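I finally got to Rerkance for their open lab day, and my notes are a mess, so I'm typing them up before I lose the thread. 10/04/2018, mostly written on the train home with a very bad coffee.

## Getting there

Rerkance is out past the ring road in Bevamham, in what used to be a tile warehouse. The bus drops you at the wrong end of the industrial park and you walk past two tire shops and a place that sells pond liners. I got there early and stood in the wrong line for a while (it was for the pond liners). Inside they give you a badge and a map, and then they more or less let you wander, which I loved! Most lab tours I've been on were forty minutes of corridor.

I'd come for the Trarnance project. I read their short paper back in June and had a stack of questions, mainly about how you teach a robot to do chores in a bathroom without dragging a robot into a bathroom every single day.

## The method, as I understood it

The short version: people do the chores, holding the same kind of gripper that the robot would have. The hand-held thing carries little cubes with printed black-and-white patterns on them, and cameras work out from those patterns where the gripper is and which way it's pointing. Every time somebody lifts a seat or shuts a lid, you get a path through space that a robot arm can later try to follow. No robot needed while you record.

I knew that much from the paper. What I hadn't picked up is how much of the work is about the markers. A flat marker is fine until you turn your wrist, and then the camera sees it edge-on and loses it. So they use cubes, and there is nearly always a face or two pointing somewhere useful. The big cubes are easier to read from far away but they bump into everything, and the small ones fit into tight corners but get jittery with distance. The woman giving our talk said they had changed the size four times and she was in no hurry to do it again.

They also ran what they called the Gulyás check, after the test jig they use for it. You put the gripper in a fixed slot, take it out, do a whole chore, put it back in the same slot, and see how far the tracking thinks it has wandered. If the number is too big, the recording gets thrown out. I asked how many they throw out and got a laugh and then a real answer: of the 349 recordings in the first batch, they kept just over 200. That's a lot of lifting and closing for nothing, and I was impressed that they'd say it out loud to a room of strangers.

## On the floor

After the talk we went down to the big room with the concrete floor, where the fixtures are lined up along the wall. I expected one toilet. They have several, and different on purpose - a plain tank with a button on top, a smart one with the big smooth lid, a black seat ring for practicing the tilt. The idea is that if you only ever train on one shape, the robot learns that shape and nothing else, and then goes to pieces in somebody's actual house.

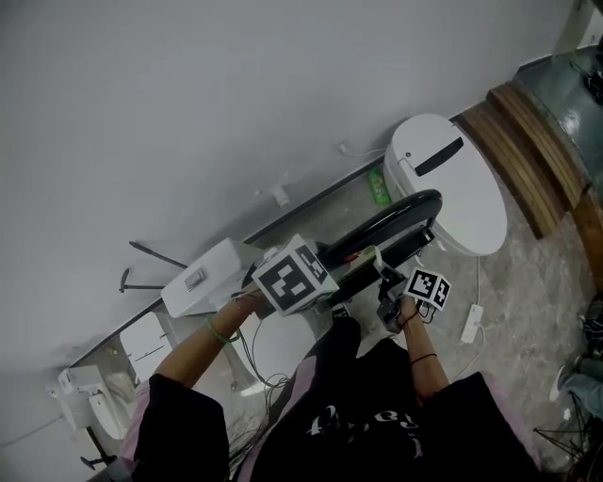

What surprised me was how slow the good recordings are. I'd assumed you would want people moving naturally, at home speed, and it seems that was the original plan too. But a quick flick of the wrist smears the markers, and the arm they play the paths back on can't keep up with a person anyway. So the people recording learn a sort of underwater pace. I had a go (they had a spare set for visitors!) and I was terrible at it. I kept speeding up at the end of each move, the way you do when you're nearly done with something. My one recording failed the check, naturally.

The jaws take getting used to as well. You have no feeling in the tips, so you squeeze far too hard and then overcorrect. Someone behind me in line managed it on the first attempt and I've decided she must play an instrument.

## So does it work?

They showed results on a poster, and I copied down what I could. With paths from a single fixture, the arm managed the seat on an unfamiliar toilet 4 times in a set of 9 tries. With paths mixed from the whole row, it went up to 7. Small numbers, and they said so themselves right on the poster. The misses were mostly the same miss: the jaws close a little too early and slide off the rim.

I asked whether adding more people would help as much as adding more fixtures. They don't know yet. Their guess is that fixtures matter more for this particular chore, because there are only so many ways to lift a seat, but that wiping would be the other way round, since everybody wipes differently. I'd love to see that one tested. I wipe in circles and I'm told this is wrong.

The other thing I wrote down, underlined twice, was about room layout. Tripods and cables end up everywhere, and every time a tripod gets kicked, the cameras have to be lined up again before anything else can happen. On a bad day that eats the whole morning. They're trying a version with the camera worn on the head, so it moves with whoever is doing the chore, and then the hard part becomes sorting out head motion from hand motion. I followed the explanation for perhaps two minutes and then just nodded.

## Odds and ends

- Wear flat shoes. There are no seats downstairs (well, there are, but you know).
- The sandwiches go early, and the cheese ones go first.
- The poster handouts were gone when I left. They promised to put the file online, and I'll link it when they do.
- Parking looked fine, if you drive. The last bus back is earlier than the map says.

I still want to ask about the rim problem, and whether they've tried putting something softer on the jaws. I've sent them an email about it and will add the reply underneath if I get one.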